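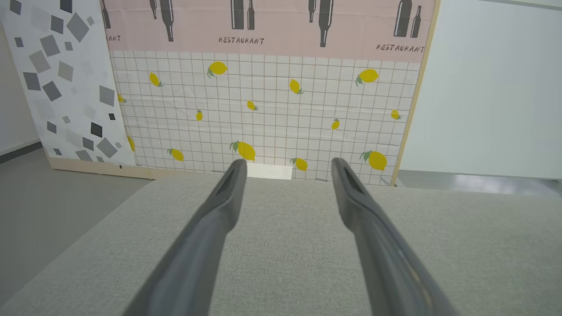

From: the list keeper, Nenodcombe Amateur Theatre list
Date: September 1, 2022
Subject: Re: Costume wash before the November show

Dear all,

Thank you for the many answers about the costumes. I will try to put my reply in order, and please excuse me if I repeat something which was already said.

First, the wash. Last year we sent everything to Clarar in one load and the colour from the wool cloaks went into the nightshirts. I do not want to see this again. This year I propose 2 loads, darks and lights, and anything with red in it stays at home and is washed by hand in cold water. I did this with my own skirt for nine years and it never lost its colour on a neighbour.

Second, the labels. Please write your role and not your name, as many of us have changed roles since the spring. The iron-on labels from Irudix hold well on cotton but they fall from polyester, so for polyester please sew. Four small stitches are enough.

Third, the sport scene in act two. We have now decided that the team will wear real sports clothes and we will not make them. It is cheaper, and mesh is terrible to sew - my machine eats it. If you have an old jersey at home, any sport, please offer it. Big sizes are welcome, because the actors must change over their other clothes in a very short time.

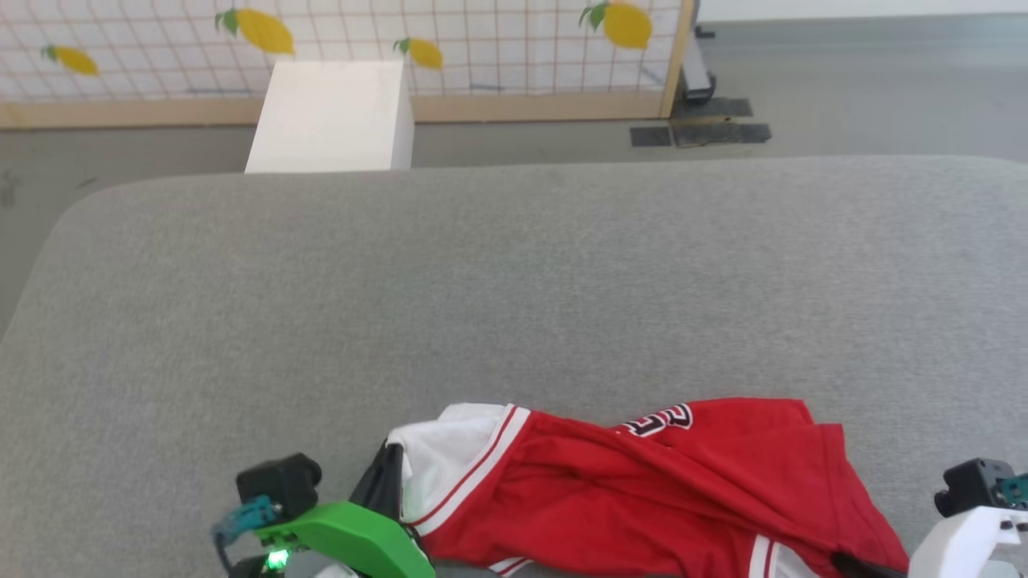 > Gezer wrote:
> I would still prefer that we make the team clothes ourselves. Bought ones
> look too new under our lights, and the people in the back rows will see
> shine where they should see old cotton. Can we at least wash them a few
> times with something rough before the dress rehearsal?

Yes, we can do this. I would put them in with old towels, without softener. Softener makes the fabric lie too flat, and for this scene it should look used. If it is still shiny after that, we can ask for the side lamps to be a little lower, but this I leave to the people at the lighting desk.

About money: the costume budget is 1,000 dollars for the whole season and the cloaks have already taken a good part of it. Please keep your receipts. For any single thing over 100 dollars, write to the list before you buy and not after.

The wardrobe key is in the usual place. Whoever has the grey hat box, please bring it back - the moustaches are inside.

With kind regards from the wardrobe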